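3/22/19

Second pass through the Stovano interviews, the ones with adults who were adopted as kids and later went looking for their birth families. Kazimír Kuruc did the recordings in November and I've been cleaning up the transcripts since then. 59 are finished. One is on hold until we hear whether the speaker still wants to be part of it.

Listened again to the long one from Edden, 144 minutes. She was four when she was placed and remembers a blue door and someone peeling apples. Her adoptive parents kept a folder for her but didn't bring it out until she asked, at 19. In my first set of codes I put this under "secrecy." I don't think that fits. She says twice that she knew the folder existed and wasn't ready. Moved it to "timing" and left a note for Kazimír to check the Slovak, because the word she uses could also mean "permission."

Coding changes so far:
"Language loss" split in two: never had it, and had it and lost it. The second group talks about it very differently.
"Return visit" now covers only trips to the birth town. Trips to the country in general go under "travel."
"Siblings" still a mess. Leave it.

Names. We agreed to use made-up family names in the drafts, but Ďurica turned up in two transcripts for two different families. Changed the second one to Pestwood in the English version. The Slovak version still needs fixing, and so does the index.

The consent form runs to some 500 words, too long for people to read at a kitchen table. Cut it down, but keep the paragraph about adoptive parents hearing the audio. Three people asked about that before anything else.

Audio backup: files 1 to 60 copied to the second drive, and they all open. File 31 has a hum for the first few minutes but the talk is clear.

Next: send Kazimír the new code list, then redo the first ten transcripts with it and see how far apart we are.
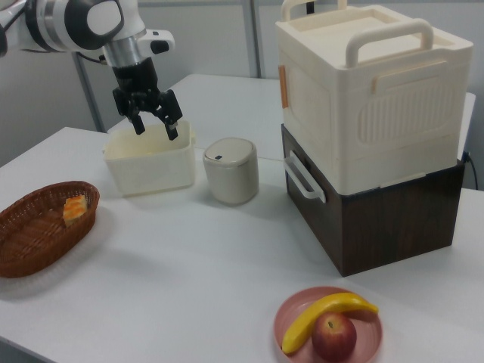 If we disagree on more than a couple of the "timing" passages, the definition needs rewriting before either of us goes on to the rest.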